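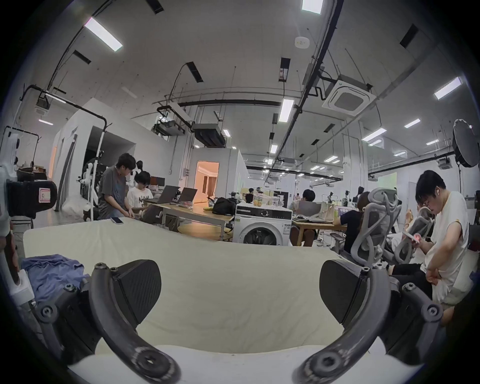

What does a shared workroom need most when people also wash, store and rest in it? A fixed place for every kind of work, and enough free table for the laptops.

Shared Room, Many Uses: Report of the Tarkovum Student Project
Date of submission: 7/10/18

1. Background
Our project group studied how one room can serve for desk work and for household work in the same hours. The topic came from the course on small interiors. The room we chose is on the ground floor of the Szalai building, and we call it the Sullum room, after the old name on its door. Our budget was 3000 crowns, and from this we bought only boxes, labels and one power strip.

2. The room and its furniture
The long table is of light wood with metal legs, and two laptops can stand open on it while a backpack still has its place at the far end. A front-loading washing machine stands to the right of the table. It has a white body and a black control strip. We were at first against keeping it in the workroom, but the water connection could not be moved, so we planned around it.

The top of the machine is used as a shelf. Clear plastic containers are kept there, and the yellow items in some of them can be seen without opening anything. On the right side of the room there is a separate wooden desk, and near it are gray mesh office chairs. One of them has a tall curved headrest, and it is the chair that was asked for most in our survey.

The mattress was the most discussed object. It is cream-white and large, and its cover gets wrinkled. Small things are left on it, such as a blue cloth or a phone. Two of us wanted to remove it. The others said that a flat soft surface is useful for folding — and also for a short rest.

3. Method
We observed the room for 3 weeks in October of last year and wrote down in a table, which we named Stedimo, what each place was used for. One observation lasted 60 minutes. In total we collected 572 entries.

4. Results
The long table had the most entries. The mattress was used more for putting things down than for lying. People with phones preferred to sit away from the long table, and they did not disturb the others. The noise of the spin cycle was the most frequent complaint in our notes.

5. Proposal
We propose to keep the long table only for laptops and to give the bags a row of hooks. The washing should be started before noon. For the mattress we suggest a washable second cover and a small tray beside it for phones and keys. The plan with measurements is in Appendix B.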